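Ticket 900-13: New attorney dinner signups, table assignments not saving
Product: Zokomia event registration
Submitted by: Teixeira County Bar Association, member programs desk
Status: Resolved
Area: Seating / Mentor match

Original report

Hi Zokomia team! We run a mentor dinner for lawyers in their first three years of practice, and your seating tool has been a huge help (last year we did it with sticky notes on a wall, never again). This June we have 90 people coming and I've hit a snag. When I assign a new attorney to a mentor table and press Save, I get the green check mark, but when I reopen the page that person is back in Unassigned. It isn't everyone. So far it's 17 people, all of them first-year members.

What I've tried:
Logged out and back in. Same.
Different browser. Same.
Removed one person completely and registered her again. She stuck to her table for maybe five minutes, then went back to Unassigned. So close!
Moved a mentor from one table to another. Worked perfectly, so it seems to be only the newer lawyers.

Reply from support, 9:40 a.m.

Thanks for such a clear write-up. Could you tell us whether those 17 members came in through the regular form or through an import? Please also check whether the Practice Area field is filled in on their profiles. Mentor match reads that field every time it refreshes.

Update from submitter

Ooh, good question. They came in through an import! We get our new admittee list from Karnex, our membership database, and I load it as a spreadsheet. I opened four of the profiles and Practice Area says "Undecided" on every one, which makes sense when you've only just been sworn in. The mentors all have real ones: probate, family law, bankruptcy and so on.

I changed one person from Undecided to Family Law as a test, put him at table 13, saved, went to get coffee, came back and he was still there!! I was thrilled. I don't want to make up a practice area for the rest of them, though. Half the fun of this dinner is a brand new lawyer sitting down next to a bankruptcy person and finding out they love it.

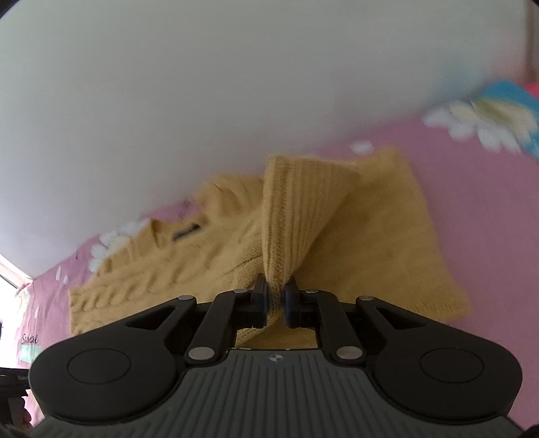 One more thing I noticed while I was in there: the Drernard firm bought a whole table, and their first-years stayed put even with Undecided on the profile. Could sponsored tables be following a different rule?

Reply from support, 11:15 a.m.

Great catch, and yes, they do. Sponsored tables are locked by default, so mentor match skips them. On open tables, the match runs every few minutes and releases anyone whose practice area doesn't match a mentor's. "Undecided" matches no one, so they get released.

To keep your assignments without changing profiles:
1. Go to Seating, then Match Settings.
2. Turn off "Re-match on refresh."
3. Assign your 17 members by hand.
4. Choose Lock All Tables before you send confirmations.

Update from submitter

Did all four steps and everybody is where I put them! I refreshed a dozen times, waited through lunch and checked again at 1:30. Still there. The name badges are pulling the right table numbers too, which I hadn't even dared to hope for.

Small request for the wish list: a warning when the match moves somebody after a save. The green check mark had me convinced for a good hour. And if "Undecided" could ever count as a match for any table, our new lawyers would be so well served by it.

Reply from support, 2:05 p.m.

Both requests are logged with the product group. If you add late signups, unlock only the table you need, assign the person, and lock it again. Leave re-match off until the dinner is over. Closing this ticket; replying to it will reopen it.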